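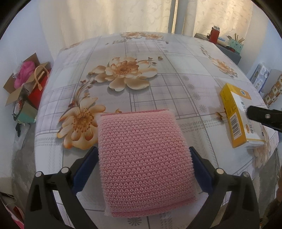 The left gripper started losing its zero on a Monday, and it took me most of the week to admit it wasn't the encoder.

Background for anyone new. I have a pair of hand-held grippers, bought second-hand as Belhaj units, and I use them at home to record manipulation tasks. Each one has two fingers on a shared drive, rubber pads on the inner faces, and an encoder on the shaft that logs how wide the fingers are open. The camera gives you the picture and the encoder gives you the width. If the width is wrong, the recording is useless for grasping, however nice the picture looks.

The fault was first visible in the logs. I run a check at the end of every session that closes the fingers fully and compares the reading with the stored zero. It should come back within 12 counts. The right unit came back at 4 or 5 every time. The left one came back at 57, then at 80, and after a long run of sponge pickups it was far enough out that the script refused to save.

What I did first was recalibrate. This was a mistake. Recalibrating moved the zero to wherever the fingers had stopped that day, and the check passed, so I kept going. I did that three times over two evenings. Every file in between has a width offset that differs from the one before it, and I have no record of when each shift happened inside a session. The total was 2,894 pickups, and I've had to pull the lot.

The sponge matters. With a rigid object the fingers stop when they touch it and the width reading barely moves after that. A sponge keeps giving. You squeeze, the foam compresses, you squeeze a bit more to be sure, and the load on the finger joints climbs well past what you need to lift something that weighs next to nothing. I was closing much too hard. You can't feel it well through the trigger, and the software force limit was still at the default, which was set for small boxes and bottles.

I swapped the encoder cable between units. No change. I swapped the encoders. The fault stayed with the left body, so that cleared the electronics and I should have stopped there and got the hex keys out. Instead I spent an evening reading the Skurnel driver source, looking for an overflow. There isn't one, or at least not one that has anything to do with this.

The real cause was mechanical and dull. Each finger is fixed to its joint with two small screws through the plastic housing. On the left unit, one of the inner screws had backed out by less than a quarter turn. The head still looked flush. If you held the finger by its tip and pushed sideways there was a small amount of play, with a click at each end. Under light load the finger sat against one side of the play. Under a hard squeeze it rocked to the other side and didn't always come back. The encoder was reading the shaft correctly the whole time. The finger just wasn't where the shaft said it was.

Removing the screw showed there was no threadlocker on it. The other three on that unit had a trace of something blue. I can't say whether it was missed at assembly or cleaned off by the previous owner.

The repair took less time than writing this paragraph. Both screws out, threads wiped, medium-strength threadlocker suitable for plastic (check this, some kinds will crack it), screws back in and snugged by hand. I left it overnight. The next day I ran the close-and-compare check between blocks of pickups and it stayed inside tolerance all afternoon.

There is a safety side to this that bothers me more than the lost data. The same finger assembly goes on the bench arm in the garage, where the width reading feeds the stall cutout. If the reading says the fingers are still closing when they've already met something, the motor keeps driving. On a sponge that costs you a sponge. I've had my own thumb between those pads while changing them, with the power on, and I won't be doing that again.

Changes made since:

Force limit is now set per object, and soft things get the lowest value that will hold them.

The zero check runs every 20 pickups instead of at the end.

The script no longer offers to recalibrate when the check fails. It stops and tells me to look at the screws.

Paint pen witness marks across every screw head on both units.

Power off at the wall before touching the pads on the arm.

I've written to Valcombe, who sell the spare fingers, to ask if theirs come with threadlocker applied. No reply yet. Cullen's forum has one old thread describing drift on the same model, closed with the advice to recalibrate. I've added a note there about the screws.

Re-recording starts this weekend, sponges first.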